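Trulter hand vs the old Caltar two-finger - laundry picking, short review
Posted by Telmo Escobar, 3 May 2018

Quick one, writing this between runs. Had the Trulter hand long enough now to say something useful. Before that we ran the Caltar, the plain parallel one, for cloth and small parts both. Fine for parts. Bad for cloth. Kept pinching one layer and losing the rest.

Mounting: easy. Same bolt pattern, adapter ring in the box. Manual is thin and the torque table is missing a row, had to write and ask. Reply came fast at least. Cables are the annoying bit - long, stiff, and you end up with big loops off the elbow whatever you do. Shorter set is on order.

Test was garments out of a white bin on a low table. Right height for an arm reaching down and forward, and the slot in the bin wall gives the camera an edge to lock on to.
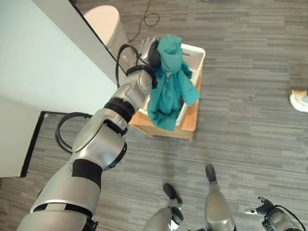

Issue 54

Grip on bunched cloth is the best thing about it. The ribbed surface wants a fistfull, not an edge. Go in wide, close slow, let it gather. If you try to pick a flat hem it slides off, same as the Caltar, no real improvment there. For flat stuff I'd still go with the Nanayakkara pads, which cost less and wear out faster.

Controller is the Gando. Does what it says. Force limit is one slider and I wish it was two, one for closing and one for holding. Saved presets survive a power cut, which the old box never managed.

Wrist camera, mixed feelings. Great on approach. Once you're on the garment it's all one color and blur, focus is gone, and you're trusting the force reading. Head camera has to do the work from there.

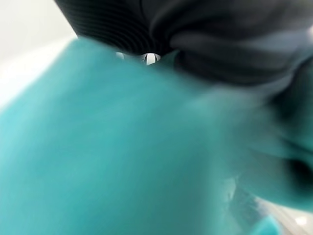
Can you run it without the wrist camera?
You can, as long as the head camera sees into the bin. Approach is slower and you'll want a wider opening on the hand.

Numbers, for those who asked. 316 grasps logged so far, mixed garments, no failures of the hand itself, one loose screw. Maker says to change the finger covers at 2,000. We're nowhere near that so can't say if its true.

Noise - a bit of whine on closing, you stop hearing it. Weight is OK but set your payload again after mounting, I forgot and the arm sagged.

Worth it if you do cloth. If you do boxes or parts keep the Caltar and save the money. Will redo this in September with the short cables and a fresh set of covers.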